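Flarnalier Bin Picking Cell: Open Day and Demonstration Page

Product group: Bench cells
Supplied by: Bennani, Misham works
Page last revised: October 4, 2018

Overview

The Flarnalier is a bench-mounted picking cell for mixed goods. It consists of one arm, one two-finger gripper, a pair of open-topped bins, a wooden bench and a control unit with its own screen. It is sold to firms that handle small orders of unlike items, and to colleges that teach handling and packing.

The cell can be seen running at the Misham works on open days and by appointment at the Diststead showroom. This page sets out what is shown, what visitors may bring, and what the standard supply includes. Prices are not given here and are sent with a written quotation.

What is demonstrated

The demonstration is a plain pick and place job. Items are put in the front bin by a member of staff. The arm picks them one at a time and sets them down in the rear bin. When the front bin has been cleared, the bins' roles are swapped in the software and the job runs in the other direction. There is no conveyor and no fixed order of picking.

Items are not placed in nests or trays. They lie as they fall, and they may touch each other or the bin wall. The demonstration set is made up of household and office goods, chosen for differences in shape, stiffness and surface. It is changed between sessions, and visitors who attend twice should not expect to see the same goods.

A session lasts 21 minutes, followed by questions. Groups are limited to 18 persons. Larger parties are split and seen in turn.

Running order of a session

The cell is started from a full stop, so that visitors see the homing routine and the gripper check. The arm then runs at reduced speed for the first few picks. After that the speed is raised to the normal setting and left there.

Haf Gape, demonstration engineer, runs the Misham sessions and will stop the cell on request. Stopping and restarting takes less than a minute. Visitors often ask to see the same item offered again in a harder position, such as flat against a wall or in a corner, and this can be done at any point after the reduced-speed picks.

Missed picks are left to run. After a miss the cell tries the same item again from another angle, then moves to a different item and comes back to the first one later. An item that has been missed three times is listed on the screen for removal by hand.

Goods of differing type

A typical load mixes a stainless steel tumbler and a translucent blue bottle with smaller pieces such as a red-orange block with four round recesses in its face. The tumbler and the bottle raise separate questions. Bright metal gives back reflections of whatever is near it, and a clear or half-clear plastic wall lets the bin floor show through. The block is simple to find, but its recesses give the fingers fewer flat places to bear on if it is approached from the wrong side.

Long narrow items are gripped across the short side. The fingers come down over the item from above, with the arm held to one side of the bin so that its housing does not pass over the goods still waiting.
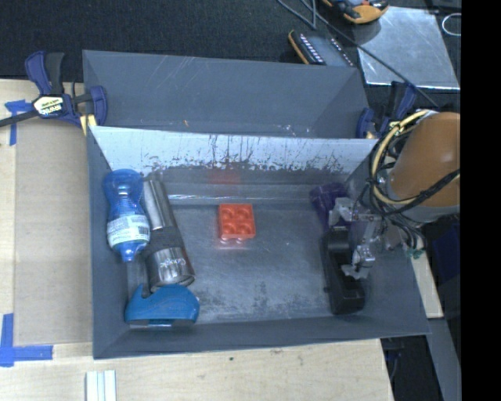 Bins and bench

The bins are grey and open at the top. They are placed parallel, one behind the other, and clamped so that they cannot creep along the bench when an item is pressed against a wall. Ordinary bar clamps are suitable. Buyers who prefer a permanent fixing can order the bolt-down kit, part 137, which replaces the clamps and needs four holes in the bench top.

Bin position matters more than bin make. The cell holds a stored position for each bin, and the software will refuse to start if a bin has moved beyond the set limit. At Misham, tape on the bench is used as a quick check by eye before the power is turned on. It has no part in the measurement.

Bin floors and walls take marks in use. Light scuffing does not affect picking. Dents that lift the floor should be hammered flat or the bin replaced, as a raised floor alters the height at which the fingers stop.

Gripper

The standard gripper has two metal fingers on jointed links, driven by a single motor. The fingertips are flat. Closing force is set in the job file and may differ from item to item. For soft packs a lower force should be used together with a wider opening before descent.

Rubber-faced fingertips are available as an extra. They hold smooth curved items more firmly but wear faster, and they should be looked at each week when the cell is used daily. The metal tips need only wiping.

The gripper is not sealed. It should not be used to pick leaking containers or loose powders, and it is not supplied for direct contact with food.

Cables

Power and signal cables run on the outside of the arm. This makes them easy to reach and change, and it means slack must be left for every wrist position in the job. After any change of job the arm should be taken through its full movement at reduced speed while an operator watches the loops. A cable that pulls tight at any point should be re-tied before the speed is raised.

Cables are supplied in two lengths. The longer set is needed if the control unit is to stand on the floor.

Software

Jobs are written on the control unit with a menu and do not require programming. A job file holds the bin positions, the safe heights, the speed, the closing force and the order of retries. The control unit keeps a record of the last 1,536 picks, after which the oldest entries are overwritten. The record can be copied to a memory stick at any time, including while the cell is running.

Each entry gives the time, the bin, the grip opening at the moment of closing, and whether the fingers reported a hold. The item is not named unless the buyer has set up an item list. Siham Ait Brahim at the Diststead showroom can supply a blank list in spreadsheet form and will check a completed one before it is loaded.

Bringing your own goods

Visitors may bring items to be tried. Please observe the following.

Send a list of items before the visit, with the weight of each.
Bring at least two of each item.
Empty all bottles, cups and other containers and refit the lids.
Do not bring blades, glass, batteries or pressurised cans.
Label anything that must be returned.

Items are tried at the end of the session once the normal demonstration has been completed. No promise is made that a given item can be picked on the day. Where an item fails, the pick record is copied for the visitor and a second trial can be booked at Diststead, where there is more time for changes to fingertips and job settings.

Safety during visits

Visitors stand behind the floor line while the arm has power. The line is set for the full reach of the arm with the gripper open. Bags and coats are left at the door. Only Bennani staff may reach into the bins, and only when the arm is stopped and the amber lamp is out.

The cell as demonstrated has no enclosure. Buyers must carry out their own assessment before use on their premises and may need to fit guards or a light curtain. Both are offered as extras, and the control unit has terminals for either.

Standard supply

Arm with mounting plate
Two-finger gripper with metal fingertips
Control unit with screen and stop button
Two bins
Bar clamps for the bins
Cable set, short
Printed handbook
One day of training at Misham for two operators

Extras

Rubber-faced fingertips, per pair
Bolt-down kit, part 137
Cable set, long
Spare bin
Guard panels
Light curtain

The bench is not part of the standard supply. Any flat, rigid top may be used if it does not move when the arm stops sharply. Wood and steel are both in use with customers. Benches on castors are not suitable, including those with locking castors.

Service and spares

Fingertips, cables and bins are held in stock at Misham. Gripper motors are made to order. A yearly service visit covers joint wear, cable condition, the stop circuit and a check of stored positions against the bins as found. Work outside the yearly visit is charged by the half day, with travel added.

Sessions and booking

The September sessions at Misham are closed. Places for the next open day are booked through the showroom at Diststead by telephone or by the form on the contact page. State the number in your party, whether you will bring goods, and whether anyone needs step-free access. The works entrance has two steps and a side door is opened on request.

Colleges should ask for the teaching pack at the time of booking. It contains the session sheet, a sample job file and a copy of the handbook chapter on bin set-up.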